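# Publish the contracts. All of them.

Quick one before the Friday meeting, so excuse the mess. 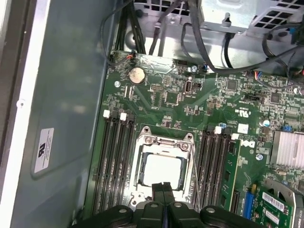 Our county buys things. Roads, boilers, software, school lunches. Last year it signed 72 contracts over the reporting limit and put 54 of them online. Where are the rest? I asked in July. Got a form letter. Asked again, got the same form letter with a different signature.

I'm not saying anyone stole anything. I have no idea, and that's my complaint. Take the Pladgate road job. Cedeck got it, Gavalas lost it, and the scoring sheet is "commercially sensitive." The scoring sheet! Cedeck's prices I could maybe understand. But the county's own reasons for picking them? Those belong to the people who paid.

Ishbel Tosh, who I like and usually vote for, says publishing everything would bury the clerks in work. Come on. The files exist already. Somebody scans them for the auditor anyway. Put the scan on the website. Black out the bank details and home adresses and go to lunch.

The better objection came from Christos Liapis at the last meeting. Small firms might stop bidding if their bigger rivals can read every page of an offer. Fair. I went back and forth on that one. So hold the losing bids for a year, then release them. Winning bid goes up the day it's signed. I'd take that deal tomorrow.

What I won't take is the charge for copies. Melati Pasaribu asked for one file, the Munda clinic lease, and was quoted almost $500. For a lease on a public clinic. She rents an apartment and drives a bus, she isn't paying that, and I suspect whoever set the price knew it. A right to know that costs half a month's groceries is a right for law firms.

And yes, people will misread things. They'll shout about a line item that was perfectly normal. Fine. Let them shout and then answer them, thats the job.

Public comment opens at 6, back room, sign the sheet by the door or they won't call you. Three minutes each. I'm using mine on the missing contracts. Somebody please take the copy fees.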